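Trovomstead Household Waste Diary: Data Card

Summary
The Trovomstead Household Waste Diary is a text dataset of entries in which residents recorded what they threw away, recycled, or composted at home. It was compiled by the Stadura office to support research on sorting habits and the wording of public collection guides.

Contents
The release holds 1,000 diary entries from 36 households. Each row gives a household code, the item as the resident wrote it, the bin chosen, and an optional remark. Spelling has been left as received. Entries that mentioned a street address were removed before release.

Collection
Residents wrote on paper forms, which were typed up at the Stadura office. Forms returned after the closing date in October are not included. Apartment buildings in the Jitier district are underrepresented, and users should weigh results accordingly.

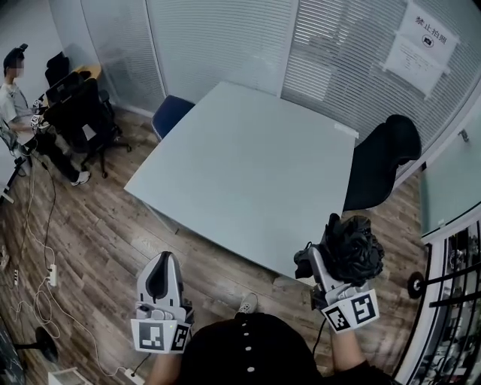 Ondrejka

Labels
The bin column takes one of four values: landfill, recycling, compost, or unsure. Plastic bags caused the most disagreement between households and were entered under all four values. The labels record what residents did and should not be read as correct sorting advice.

Known issues
Weights were requested on the form but seldom supplied, and the column has been dropped. A remark longer than 300 characters is shortened at the last full word. Duplicate items within one household are kept.

Terms of use
The data may be used for research and teaching. Attempts to identify households are not permitted. Published work should cite the version date.

Version
Jul 24, 2023. Replaces the trial release of 100 entries, which is no longer distributed.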